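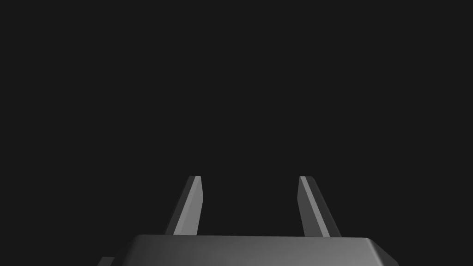

Contract manufacturing of electronics

Contract manufacturing is an arrangement in which one company designs a product and another builds it for a fee. The designer keeps the drawings, the brand and usually the tooling. The manufacturer supplies labor, floor space and test equipment.

Pricing

Quotes are given per unit and fall with volume. Siltent, a maker of circuit boards in Rolutitz, sets its minimum order at 1,000 units and applies a lower rate from 2,000. Setup is billed separately.

Pilot runs

A pilot run is a small batch built on the production line before full release. The Clison sensor went through a pilot of 66 units in October. Su-bin Geum, who managed the run, revised the solder profile before the order was released.

See also: Bill of materials; Tooling; Yield

Last edited 13/03/2025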